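The Hovland kit from Skasosier ships as three boxes: arms, grippers and the teaching handle. This page covers bin work only, from first power-up to a usable recording set. Allow 80 minutes.

## Set up the bins

1. Fix the bins to the table before homing the arms. Ribbed plastic crates work well - the ribs give the wrist camera something to focus on.
2. Label each bin on the rim, where the tag stays readable when the bin is full. The one below reads PCB-7.
3. Start with soft stock. Braided cable in coils is a fair test of grip force.
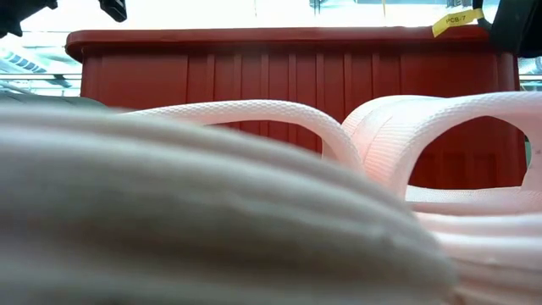

Britt-Marie Rustad wrote in to say that the default force of 232 is too high for sleeving and flattens the weave; she runs hers lower and closes the fingers in two stages. The value is under Grip > Soft in the Zindudness software. Change it before step 4, as it is locked during recording.

## Record by hand

4. Hold the teaching handle and press Record. Keep your other hand off the table.
5. Lower the open gripper straight down over the item. Close, lift, pause, then move to the bin.
6. Switch to rigid items once soft stock records cleanly. Footwear is useful at this stage: a slide sandal can be picked by the strap or the sole, and both grips should be in the set. Lay pairs side by side on the bin floor, toes the same way.
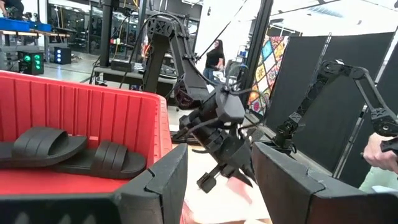 ## Check the set

Open the log and sort by duration. Delete any run with a dropped frame. The base license stores 1,000 runs per bin label.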